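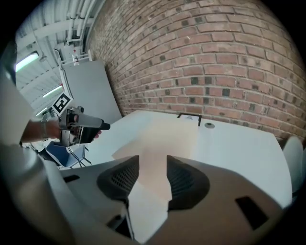

June 29, 2026
Posted by the author of Big White Table

I finally have a work corner I love! The table is a Havari, the 4-foot one, and I went back and forth on the size for ages. Set against all that red brick, with the darker bricks scattered through it, the white top looks so bright – I keep walking past just to admire it.
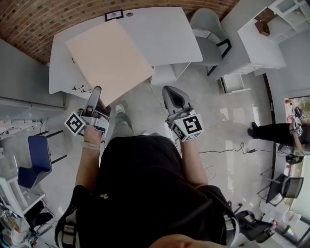
Do you need to seal old brick before putting a desk next to it? Only if it sheds dust when you rub it with your hand, and mine doesn't.

Next up is a lamp, and I'm torn between Zaso and Jalter. Either way I want warm light on that wall in the evenings. 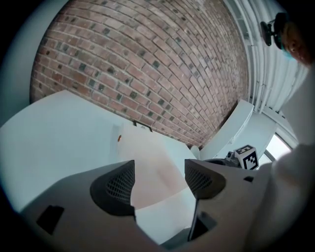
I'd also like a narrow shelf, but that can wait until August.

Comments

bricklover300: Love the wall!!

deskhopper: Team Jalter – mine is great.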